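# Was kostet ein Roboterarbeitsplatz?

Wer einen Roboter anschaffen will, braucht zuerst eine Liste. Der Arm ist darauf nur ein Posten. Dazu kommen Greifer, Kabel, Netzteile, ein Tisch und für jeden Arm ein Bediengerät mit rotem Not-Halt-Knopf. Drückt man ihn, bleibt der Arm stehen.

Manche Posten sind billig. Packpapier und blaues Klebeband reichen für ein Raster auf dem Tisch. Mit dem Raster lässt sich festlegen, in welchem Feld ein Gegenstand stehen soll.

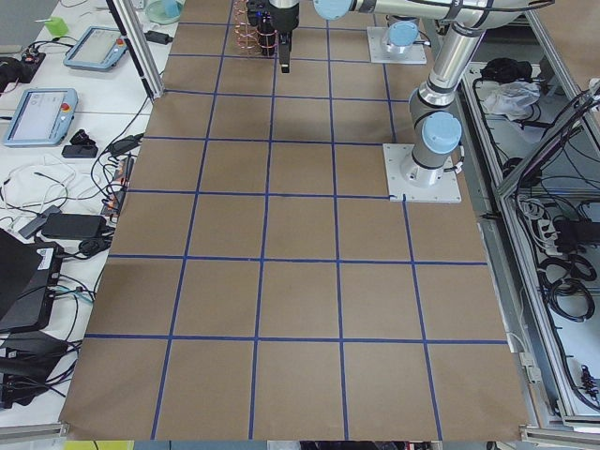 ## Ein Arm oder zwei?

Ein einzelner Arm kann eine Flasche greifen und woanders abstellen. Zwei Arme können sich die Arbeit teilen. Sie brauchen aber mehr Platz, und das Programm muss verhindern, dass sie zusammenstoßen.

Beim Planen hilft es, die Aufgabe genau aufzuschreiben. „Flaschen sortieren“ ist zu ungenau. Besser ist: „Der Greifer fasst eine Flasche am Hals und hebt sie aus dem Drahtgestell.“ Aus diesem Satz ergibt sich, wie weit der Greifer öffnen muss und welches Gewicht der Arm tragen soll. Glas ist glatt, deshalb sind auch die Flächen an den Fingern wichtig.

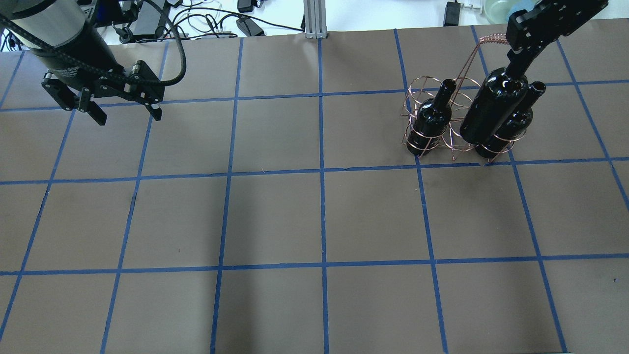
Kerttu Suominen wendet ein, dass man mit einem Arm anfangen und den zweiten erst kaufen solle, wenn der erste zuverlässig arbeitet. Der Tisch müsse dann allerdings von Anfang an groß genug sein.

## Der Plan für die Werkstatt Plaltesov

Die Werkstatt Plaltesov rechnet in Anteilen. Von 100 Euro im Budget sind 60 für die Arme vorgesehen und 13 für die Greifer. Der Rest verteilt sich auf Tisch, Kabel, Ersatzteile und Schulung. Die Lieferzeit beträgt nach Plan sechs Monate. Bestellt wird im Oktober.

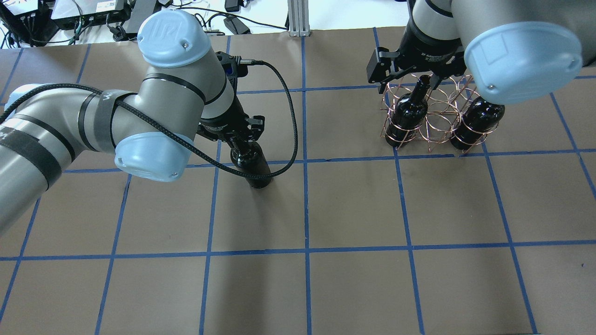 Nach der Lieferung entstehen weitere Kosten. Strom wird bei jedem Einsatz verbraucht. Fingerflächen nutzen sich ab, Kabel ebenfalls, besonders dort, wo sie sich mit dem Arm bewegen. Plaltesov legt für solche Teile jeden Monat vier Euro je 100 Euro Wartungsgeld zurück.

**Budget:** das Geld, das für einen Zweck eingeplant ist.

**Ersatzteil:** ein Teil, das ein abgenutztes oder kaputtes Teil ersetzt.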